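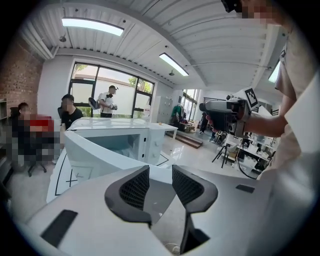 Computer memory and computer storage are two separate parts, and people often mix up their names. Memory holds the work a computer is doing right now. Storage keeps files when the power is off. Many machines in a home have a small computer inside them, and they use these parts in different amounts. Some need very little of either. A white microwave oven with a column of round knobs down the right side of its front can be set by turning a knob, and a knob stays where it was left. A file has no knob. It has to be written down somewhere, and that place is the storage drive.

What a drive stores

A drive stores bits. A bit is a very small piece of information with only 2 possible values, written as 0 and 1. Eight bits in a row make one byte. In a simple text file in plain English, one byte holds one letter, one space or one punctuation mark. A short story that is 3,033 characters long, counting the spaces, takes up 3,033 bytes.

Pictures need many more bytes than words. A picture file has to record the color of every tiny dot, and a video has to do this again and again for each second it plays. Programs called encoders shrink these files by storing repeated parts in a shorter way.

Two kinds of drive

A hard disk drive has one or more flat, round plates inside. The plates spin. A small arm moves a part called the head across each plate, and the head reads or changes tiny magnetic spots. Each spot stands for part of the data. If the file is in several places on the plate, the arm has to move to each of them, and this takes time.

A solid-state drive has no spinning plates. It keeps bits as electric charge inside chips. Nothing has to move into position, so it usually finds a file faster. It also makes no spinning noise.

How the computer finds a file

The drive is divided into numbered blocks, like the numbered lockers in a school hallway. Suppose a drawing is saved in block 555 and block 586. The computer writes those two numbers in a list, next to the name of the drawing. This list is part of the file system. When you open the drawing, the computer looks up the name, reads the numbers, fetches both blocks and puts the pieces in order.

When you delete a file, the computer often removes only the entry in the list. The old bits can stay in their blocks until something new is saved there.

Why one copy is not enough

Any drive can fail. A backup is a second copy of a file, kept on a different drive. A copy in another folder on the same drive does not help if the whole drive stops working. A good backup is also kept up to date, so that new files are included.

Words to know

Bit: a 0 or a 1.
Byte: eight bits.
Block: a numbered section of a drive.
File system: the rules and lists a computer uses to find its files.
Backup: a copy kept on a different drive.

Text by Zulkifli Saragih. Checked by Hazem Benmoussa.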